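Speaker notes, Multham branch talk. Slides are numbered in the bottom corner. Allow time for the tea to be cleared before starting.

## Slides 1 and 2: why chains

Say good morning, and say where the fire doors are.

The talk is on property chains and what we do in the weeks between an offer being accepted and contracts being exchanged. Most people in the room are on the sales side. Lettings people are welcome, and some of this will be useful when a landlord is selling with a tenant in place.

We looked at 328 sales agreed through our offices. The list includes the ones that fell through and came back with a different buyer, which are counted again as new sales. Mention this early. It was asked last time and it held up the first part.

The middle sale on that list took 122 days from offer to exchange. Pause on this. Clients are still being told eight weeks by some agents. We should stop saying eight weeks unless the property is empty and the buyer has cash.

## Slide 3: what a chain is

Keep it short for this audience. A first-time buyer at the bottom, somebody at the top who isn't buying anything, and everyone else selling and buying on the same day.

The longest chain we dealt with had six properties in it. It started with a flat over the bakery in Multham and ended with a farmhouse where the owner was moving in with family. We acted on two of the six. The other agents were Dudex, on two, and a pair of online firms who were hard to reach by phone. 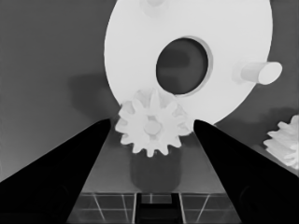 Where two sales meet is where most of the delay sits. Our files are good on our own buyer and our own seller, and thin on the people next door in the chain. Look at the small white gear on the slide, with its upper teeth lying over the lower edge of the much bigger disc behind. I think of the small one as the bottom flat and the big one as everything further up. If a lender asks for a second valuation on the flat, people four houses away have to change their removal dates, and they usually hear about it last.

Ask the room: who has rung an agent further up the chain this week? Wait for hands. Don't pick on anyone.

## Slide 4: the first fortnight

What we want done in the first two weeks after an offer:

- Proof of funds seen and saved to the file. A verbal yes from the broker isn't enough.
- Solicitors named on both sides, with a direct number and an email address.
- The whole chain written out, top to bottom, with the agent for each property.
- Seller's forms sent back. If they haven't been started by day five, ring and offer to go through them over the phone, but leave the answers to the seller.
- For leasehold, the management pack ordered and paid for.

The leasehold point needs more time than the rest. The flats at the station end are managed by Sqalli, and their packs are ordered through a web form that doesn't send a receipt. Take a copy of the last page of the form. If there is no reply after ten working days, ring the ground rent desk and not the main number.

Sellers don't like paying for the pack before they have to. Tell them it can go out of date, and let them decide. Write down what they decided.

## Slide 5: what a fall-through costs

This slide has one number on it, £2180. It is what one seller had spent when her buyer pulled out in April: legal fees for work done, the management pack, a survey on the house she was hoping to buy and a mortgage fee she couldn't get back. She has agreed to the figure being used but not her address, so don't say which road, even to people who can guess.

The buyer pulled out over the length of the lease. It was in our particulars and it was right. He hadn't taken in what it meant for his lender and we hadn't talked to him about it at the viewing.

Change from now on: any lease under ninety years is talked about at the viewing and again when the offer is taken. Tell the buyer to speak to a broker and a solicitor. We don't give the advice ourselves.

## Slide 6: updates

Every seller and every buyer gets a call once a week, on the same day each week if it can be managed. Call when there is no news as well. The call can be two minutes.

Text messages are fine for confirming something already said. They are not fine for telling a seller that the survey has come back badly.

Some offices have been sending recorded updates through Vodeo. Older clients in particular had trouble opening them, and two went into the junk folder. Use it if the client has asked for it. Put a line in the file either way, or the next person to pick it up won't know the client has been told. 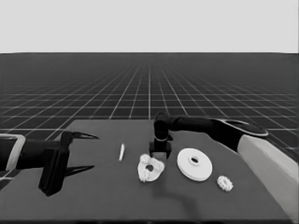 A negotiator at the run-through said that weekly calls were all very well, but with a full list the whole of one day goes on people being told nothing has changed. She wanted the calls shared out with the front desk. It's a fair point and I don't have a full answer. My view is that the front desk can make the call if they have read the file first, and that anything to do with money or dates goes back to the negotiator. Leave room for discussion at this point, because others will feel the same way.

## Slide 7: Completion dates

Don't offer a date before all the solicitors have agreed one. Clients book vans and time off work on the strength of a date mentioned in passing.

Fridays are popular and cause trouble. If the money is late, the banks are shut until Monday and the family is sitting outside in a van. Suggest midweek. Plenty will still choose Friday.

Keys are released when the seller's solicitor confirms the money is in. A call from the buyer saying it has been sent doesn't count.

## Slide 8: questions

Likely ones: reservation agreements, whether we charge for chasing, and parking at the new office. The first two can be answered. For parking, say the lease on the yard hasn't been signed yet.

Copies of the chain sheet are on the table by the door. The version with the blue heading is the old one.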